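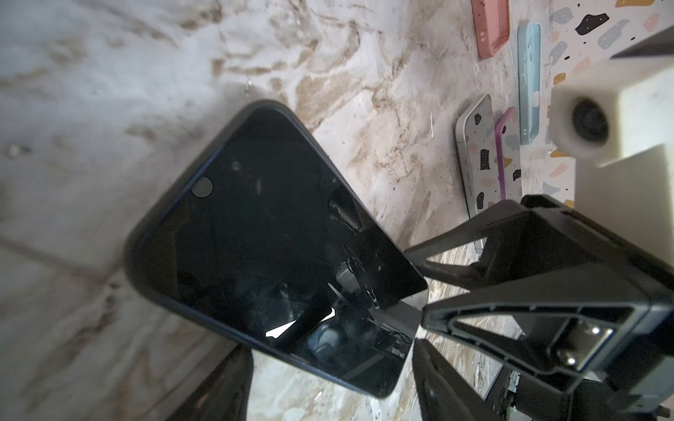
A black smartphone with a dark blue frame.

Zurside and Jesiris share the floor for a month of weaving, dyeing and song

ZURSIDE – The sister towns of Zurside and Jesiris will open their first joint textile exhibition in January, with more than two years of work by weavers, dyers and basket makers from both sides of the strait going on show at the Miren Gallery.

The exhibition is called Two Shores, One Thread, and it brings together 25 artists who have been trading patterns, plant fibers and a good deal of friendly advice since the sister town agreement was renewed. Entry is free, and everyone is welcome!

The centerpiece is a long woven panel that was started in Jesiris, carried across on the morning ferry half finished, and completed in Zurside by a second group of weavers. The Jesiris half is worked in the tight diagonal weave used there for sleeping mats. The Zurside half picks up the same diagonal and opens it out into the wide net pattern that local families have long used for fish traps and carrying bags. Visitors are invited to look for the place where one set of hands took over from the other (even the artists had trouble agreeing on it).

"We sent over a roll of work and a bag of spare fiber, and what came back was something none of us could have made alone," the Jesiris weavers said in a joint statement. "We laid it out on the hall floor and just walked up and down beside it for an hour."

Alongside the panel there are baskets, hats, belts, floor mats and a group of dyed cloths colored with mangrove bark, turmeric and a deep brown made from river mud. The mud dye comes from a single bend of the Kaushik River, and the dyers from Zurside spent a wet week there with their guests, learning how long to leave the cloth buried and how to tell by smell when it is ready to lift. Several of the test pieces are on show too, including the ones that came out striped.

The Kaushik Arts Fund paid for the artists' travel and materials, and the town of Zurside gave the use of the old net store for the shared workshops. Fiber was cut and dried by families in both towns, with over 300 bundles prepared before weaving could begin.

"It has been a joy to watch this grow," the Miren Gallery said. "The artists arrived as guests in each other's workshops and they left with nicknames. Some of the younger weavers now call across the strait every week to compare knots, and we have already heard plans for the next panel."

Opening day starts at 4 p.m. with a procession from the ferry landing to the gallery. Singers from Jesiris will lead the way with a paddling song, and the Zurside school choir will answer from the gallery steps. Speeches will be short, the food will not be! Both towns are cooking, so expect smoked fish, baked taro, coconut bread and plenty of fruit.

Through the month the gallery will also run hands-on sessions in the back courtyard. Beginners can make a small flat basket to take home, and people who already weave are encouraged to bring a piece of their own and swap techniques with the visiting artists. Children under ten should come with an adult. All fiber and tools are supplied, though anyone trying the mud dye should wear old clothes.

A table of older pieces lent by families in both towns will stand near the entrance. Among them are a wedding mat, a pair of dance belts and a baby's carrying basket that has been mended many times. The gallery would love to hear from anyone who recognizes a pattern or remembers who used to make it, and a book will be left open on the table for notes, names and stories.

When the exhibition closes in Zurside it will travel to Jesiris, where the panel will hang in the meeting house beside the harbor. The two towns will then take turns keeping it, with each crossing marked by a shared meal.

Two Shores, One Thread is at the Miren Gallery, Zurside, through the end of January. Places in the courtyard sessions can be booked at the gallery front desk.

ENDS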